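Clusham 访谈节目四月回归 录制安排与观众参与办法公布

发布单位：Alero 电视节目中心 内容与传播部

Alero 电视节目中心日前确认，深度访谈节目《Clusham 夜谈》新一季将于四月起在本频道及 Grirus 点播平台同步播出。新一季共制作8期，每期分为上下两个部分，较上一季的单段结构有所调整。节目的主要版块、音乐主题和片头设计维持原有风格，访谈时长有所增加，外景短片则相应压缩。

本季节目继续以影视、音乐及舞台表演领域的从业者为主要访谈对象。与往季相比，嘉宾邀请范围扩大至配音、编舞、造型及剪辑等幕后岗位。节目组在筹备阶段收到多方来信，不少观众希望了解一部作品从立项到播出之间的具体工作，本季选题对此作了回应。首播期将围绕电视剧翻拍展开，讨论原作版权、演员续约以及观众期待对改编方向的影响。第二期的议题为综艺节目中的剪辑伦理，受访者将就片段取舍与当事人知情权的关系发表看法。

关于此前网络上流传的主持席位变动消息，中心已于内部完成相关沟通。新一季主持阵容将在首播前通过官方渠道统一公布，在此之前，中心不对任何人选作出评论。请各合作媒体以正式公告为准，避免引用未经核实的名单、剧照或录制现场传闻。

录制地点仍为 Ndlovu 演播厅。该厅于去年冬季完成灯光系统与观众席的更新，现设座位280个，其中包括轮椅席位及陪同席位。更新后的舞台采用开放式布局，主持人与嘉宾的座位更接近首排观众，现场收音条件亦有改善。原有的侧台通道改为工作人员专用，观众一律由正门入场。 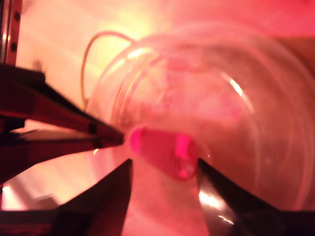

观众入场券继续实行免费预约制。每个账户每场最多可预约2张，预约人须填写真实姓名，并在入场时出示有效证件。入场券不得转让或出售，经查实存在转售行为的账户，将取消本季全部预约资格。因故不能到场者，请在录制前一日中午以前登录预约页面办理取消，空出的名额将按候补顺序发放。

十六周岁以下观众须由监护人陪同。部分期次涉及行业纠纷、名誉争议等内容，节目组将在预约页面标注适宜年龄，请观众在提交预约前仔细阅读。录制过程一般持续三小时左右，中途设有一次休息。录制期间请将移动电话调至静音，厅内禁止拍照、录像及网络直播。观众的现场反应可能被收入成片，提交预约即视为同意节目组在本节目及其宣传材料中使用相关画面。

在播出安排方面，电视频道播出版本与点播版本的内容略有差异。电视版按固定时段编排，点播版将收录部分因时长原因未能播出的访谈段落，并提供中文字幕和听障辅助字幕。往季节目目前仍可在 Grirus 平台观看，其中若干期因音乐授权到期，片尾曲已作替换，访谈内容未受影响。

本季同时设立观众提问环节。有意参与者可在每期嘉宾名单公布后，通过节目页面提交书面问题，每条不超过一百字。编辑部将对问题进行汇总和筛选，选用的问题由主持人在现场代为宣读。涉及嘉宾家庭成员、健康状况及未决诉讼的问题不予采用。节目组亦提醒观众，访谈提纲在录制前会与嘉宾方面确认议题范围，但中心不接受对成片内容的事先审看要求，这一原则自节目创办以来未作改变。

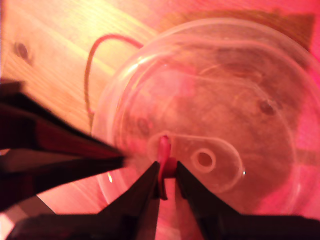
本页最后更新日期：2024年2月16日

就上一季末期节目播出后引发的讨论，中心在此一并说明。该期节目中，两位嘉宾对同一档选秀节目的评审过程表述不一，部分媒体据此作出推断性报道。节目组已复核完整录制素材，确认播出内容与现场发言一致，未作改变原意的剪接。两位嘉宾所属机构均已收到书面说明。对于双方之间的分歧，中心不持立场，新一季亦不安排专题续谈。

媒体采访申请由内容与传播部统一受理。申请材料应包括机构名称、采访提纲、拟刊发日期及联系人信息。首播前的媒体观摩场共安排一场，名额有限，以书面回复为准。剧照与宣传海报将在主持阵容公布后开放下载，使用时须注明来源，不得裁去标识或改作商业用途。

合作机构如需调整既定的宣传排期，请于录制开始前与对口编辑联系。地方频道的转播事宜仍按现行协议办理，协议即将到期的频道可先行提交续签意向，文本由版权管理科另行寄送。

预约页面将于三月上旬开放，各期嘉宾名单随录制进度分批公布。订阅本通讯的读者可提前一日收到开放通知，如需变更接收邮箱或退订，请使用邮件底部的管理链接。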